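Totalton Residents' Association Forum
Shared Facilities > Kitchen and Common Room
Topic: Storage of cups and bottles on the common room table

Otetti_Secretary wrote:
Residents are asked to comment on the proposed arrangement for drinkware in the common room. At present, items are left directly on the table after use and remain there until the evening. The proposal is to keep one wire rack on the table at all times and to place items in it on their sides. Comments received before the October meeting will be entered in the minutes.

m.ghorbani wrote:
I support the proposal, with one reservation. A rack placed directly on the tabletop may mark the surface over time. The table was refinished last year and the work was charged to all 80 households. I would ask that a mat be placed under any rack, or that the rack have rubber feet.
Mehrangiz Ghorbani, Building C

Unit927 wrote:
I must disagree with the previous post regarding the mat. We had mats in the laundry area and they were not cleaned. A bare surface can be wiped in a moment. If the rack is lifted once a day for this purpose, I see no risk to the finish.

northstair wrote:
The question of laying items on their sides has not been addressed. A tall bottle stored this way does not drain properly, and the inside stays damp. At my previous residence in Viterthorpe, upright pegs were used and there were no complaints in more than 6 years. I request that the association obtain a price for pegs before a decision is made.

Otetti_Secretary wrote:
Thank you for the comments. A peg stand was considered. The quotation was 200 for a single unit, excluding delivery, against no cost for the wire rack, which the association already owns. With regard to drainage, the rack is intended for items that have been washed and dried. It is not intended as a draining rack, and the notice will be reworded accordingly.

northstair wrote:
I accept the point on cost. I do not believe that residents will dry their bottles first, and I would like this objection recorded.

Unit927 wrote:
Seconded as to the objection. I remain in favor of the rack.

m.ghorbani wrote:
May I ask what size of item the rack is expected to take? The larger bottles are the ones most often left out, and they roll if laid on the table unsupported.

Otetti_Secretary wrote:
Large items are permitted, provided that they rest fully within the rods. The rack in position on the table: 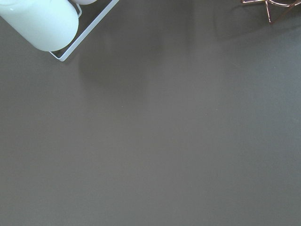
Topic: Labeling of shelves in the pantry

Otetti_Secretary wrote:
Shelf labels will be renewed before the next meeting. Residents who wish to change shelves should reply below with their building and unit number.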